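Mallville Residents' Board > Local News and Crime > Lockups behind Fundmont Road broken into AGAIN

tansyhill
Anyone else had the text from the lockup people this morning? Got mine at ten past seven while I was trying to get the kids' shoes on. Five units done over the weekend, ours included. They cut the padlock and took the mower, both bikes and (why??) a box of curtain rails. I've reported it online and got a reference ending 389, and that's all I've heard so far.

bramley_pete
Sorry to hear that. We're in the row nearest the bins and they left us alone, but the chap opposite lost a generator. Same as September if you ask me. Same lads too, I'd put money on it.

tansyhill
Which lads?

bramley_pete
The ones always hanging about by the Iltus garage on the electric scooters.

mrs_oddsocks
Pete, you say that every time something goes missing. My son hangs about by that garage with his mates because the chip shop is next to it. Standing near a chip shop isn't evidence of anything.

bramley_pete
Never said it was your son. I'm saying someone knows which units have decent stuff in them, and you only know that if you're round there all day.

quarterpast9
Or if you rent one. The gate code hasn't changed since I signed up and I bet half the town has it by now. I asked them to change it after the last lot and was told it was "on the list".

tansyhill
Ours is 1278 on the old keypad round the back, and I don't mind putting that here because it stopped working months ago and the gate just swings open if you lean on it!

Villca_view
Please do ring the police as well as filling in the form. I did the form when my van was broken into and got a letter closing the case before I'd even finished sweeping up the glass. When I rang, a very nice officer came out on the Monday and took a proper statement. She told me they'd had no report of the van next to mine, and I know for a fact that one was done as well.

bramley_pete
Waste of time. They give you a number for the insurance and that's your lot.

Villca_view
It wasn't a waste of time for me, I got my drill back.

quarterpast9
What's the mower worth, Tansy? My excess was so high last time that I didn't bother claiming.

tansyhill
The bikes are the main thing. I had the receipts, 922 for the pair, and luckily I'd photographed the frame numbers. Was going through my phone for those last night and I've got hundreds of pictures on there, no order to any of it. I'll put the bike ones up when I've found the rest.

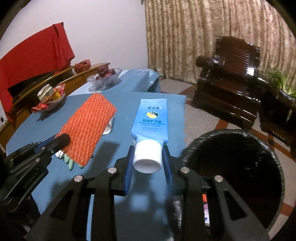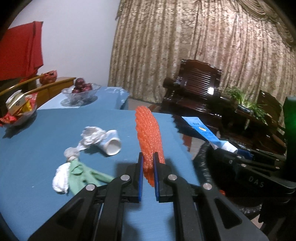 Anyway, the frame numbers have gone to the police and to the second-hand shop on Fundmont Road, who were lovely about it and said they'd keep an eye out. One's a dark green ladies' bike with a wicker basket, the other's a child's one, red, with a bell that sticks. If you see either of them for sale please message me before you say anything to the seller.

mrs_oddsocks
Will do. I've shared it on the school page too. My son says he'll look out for them, and he's at that garage most evenings, as Pete will tell you.

bramley_pete
Fair enough. Tell him to check the alley down the side, there was a bike dumped there last time.

quarterpast9
I'm ringing the lockup office at nine tomorrow about that gate. If a few of us do it they might shift themselves. Has anyone got a number for them that isn't the one that rings out?

Villca_view
There's one on the back of the rent letter, small print near the bottom. I'll dig mine out after tea and message it to you.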